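May, late, kitchen table

Budget sheet due to Suha tomorrow and I still have a hole in the middle of it. Spent lunch on the phone with Bolthorpe. They want 2,000 for the spare gripper, plus shipping, and the guy would not budge. Davis quoted less but can't say when. Lợi thinks wait. I think we order the spare now and fight about it later. If the one gripper dies in July the whole teardown cell sits there.

Second arm is the bigger fight. Suha asked why 2 when the first isn't busy all day. Fair question. Told her the PC teardown work is slow going, one case on the table at a time, and the Ninh contract goes up in the fall. She wrote that down, didn't say yes.

Went back out to the cell before leaving, UR arm down over the board in an open case, parts tray next to it. Kept looking at that tray. Printed, so cheap to redo, but we need more of them and I forgot to put filament in teh budget at all. Added a line.
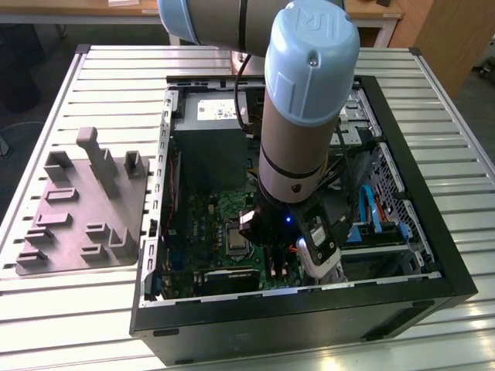
## For tomorrow

- Call Davis again, get a date in writing
- Ask Lợi how many trays he realy wants. 6? He said 6 last week, then changed his mind
- Slatted table: price a second one same as ours, or leave off till the arm is approved?
- Dosolow service plan, renewal is buried in somebody's inbox, probably mine
- Training hours. Forgot those last year too

Bed. Sheet goes to Suha before nine, holes or no holes.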